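Home » Classroom Robotics » Task Boards » Clavesine Modular Task Board

Clavesine Modular Task Board, Club Set

Made by Garnholm. Sold and supported in the US by Rowlands.

Price: $400 per set
Availability: in stock, usually ships in 9 working days
Page last updated 3/26/20

Overview

The Clavesine is an electronic task board for student robotics clubs, high school classes and college project teams. It gives a robot arm a set of small manipulation jobs to do on one flat surface: move a slider, press a button, work a switch, pull a plug and seat it again somewhere else. The board knows the state of every part on it, so a team can check a run against the log instead of arguing over the video.

The panels lock together at the edges with tabs and notches, and they can be put together in different layouts. Most clubs leave the board in the standard layout for the fall, then rearrange it once the teams' programs handle the standard one well. A program with fixed positions typed into it will fail on a new layout, and many teachers find this a good point to bring in vision.

The Club Set is the board used in the Uken League, and it can be entered without changes. Teams who practice on a Clavesine at school will meet the same panels on competition day.

What's in the set

Slider panel
Patching panel with ports
Patch cables in black, blue and red
Indicator light panel
Switch panel
Edge brackets for clamping the board to a bench
USB cable, 600 mm
Power supply
Printed teacher notes and a card with the league tasks

Spare knobs and spare cables are sold separately. Order at least one extra set of cables for a club that meets every week - the plugs take most of the abuse while a team is still learning to set grip force.

Specifications

Power: 5 V by USB or from the supply included
Connection: USB serial, plain text messages
Logging: up to 600 events held on the board, more if a computer is attached
Software: examples in Python and in C++, no account needed
Panel colors: dark navy and light gray
Suggested age: 14 and up, with an adult present when an arm is powered

Using the board in class

Set the board on a bench with plenty of clear space on the arm side. Clamp it by the brackets. An unclamped board will creep across the bench during slider tasks, and students will then spend the session chasing an offset that changes with each try.

Begin with the arm powered down. Have the students move each part by hand while one of them watches the messages come up on the computer. It takes a few minutes and it teaches them the names of the parts, which are the same names used in the code.

For the first powered session we suggest the button press. It needs a single approach and a single contact, and the log gives a clear yes or no. The sliders come next. They need a grip or a push along a straight line, and a good stop at the target number. Leave the cables for last. Even experienced teams lose time on them, mainly on the approach angle and on cables that fall across each other between attempts.

Teams working with a camera on the wrist should check their view at several heights before writing any detection code. The gripper will cover part of the board at close range, and the part it covers is often the one the team wants. Saving a few stills from above each panel is a good habit.

Room lighting matters too. The light domes and the metal buttons are glossy and pick up highlights from overhead fixtures. If a color check gives odd results, try the board at a different angle to the lights before changing the thresholds.

Club projects that fit the board

Slider control. Read a target from the keyboard, drive the knob to it, and report the error. Suits a pair of students over two or three meetings.

Patch sorting. Start with the cables in one arrangement and end with them in another. This can be run as a planning exercise on paper first, then on the arm.

Light and respond. The board turns on a light and the arm has to carry out the task assigned to that color. Good for open days.

Demonstration recording. Students steer the arm by hand controller through a task and save each run, then compare runs from different operators. The log times line up with the recorded video if both are started from the example script.

League use

The Uken League holds its school round in July. The league publishes its own rules and scoring, and those are the ones to follow if anything on this page differs. Boards may be labeled with a team name on the underside only. Printed panels made by the team are allowed in practice but not in the round.

Care and repairs

Wipe the panels with a dry cloth. Do not use alcohol on the printed numbers or letters. Slider slots collect dust and can be cleaned with a soft brush.

A port that stops registering is usually a bent contact. Send the panel back to Rowlands - the rest of the board can stay in use while it is away. Repairs in the first year are free for schools and registered clubs, including damage from a gripper.

Board views

Sliders, patching area, lights and switches, seen from a wrist camera with the gripper fingers near the lower row of ports. Each pair of ports is patched in its own color.

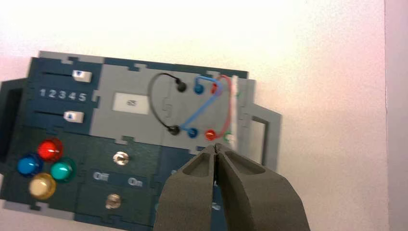 Ordering

Schools can order by purchase order or by card. Please give the name of the club or class and say whether you plan to enter the Uken League, so that we can include the current task card. Returns are accepted on unopened sets. For spare cables, knobs and single panels, see the Clavesine parts page.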